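Stasora Book Swap Returns in February 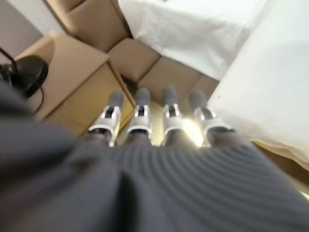
Cardboard boxes and white fabric.

The Stasora Book Swap is back next month, and if your shelves look anything like mine you'll have been waiting for it. For newcomers, the rules fit on a bookmark. You bring books you've finished with, you get a token for each one, and you spend the tokens on books other people have finished with. The aim is to go home with fewer than you came with. I have yet to manage it.

Last year 3,000 books crossed the tables, and by closing time there were still 200 copies of the same three thrillers, which went back into store and will be greeting us again like old friends. If you own one of these (you know the sort: a man on the cover, walking away, in fog), please consider whether Stasora needs another.

New this time is a small press corner. Kidunach will be there with their translated crime, along with Sornilance, who publish poetry in editions of 100 and number each copy by hand. I bought number 64 last spring and have been insufferable about it ever since. Both presses are selling, so tokens won't work at their tables — bring real money.

There'll be readings upstairs through the afternoon, each kept to ten minutes by means of a kitchen timer. The poets have been told. The novelists have been told twice.

A few practical points. Entry is £2, free for under-sixteens. Encyclopaedias, computer manuals and anything that has been in the bath can't be accepted. Cookery books can, even with gravy on them. Doors open at ten, but the queue starts well before that and has its own customs, mostly to do with flasks.

Coffee is from Valentini again, who have promised a second machine after last year's wait, during which I read most of a novella and then had to decide whether it was decent to put it back.

If you'd like to read upstairs, or can lend a folding table, reply to this newsletter before the end of the month. Tables are wanted more urgently than poems.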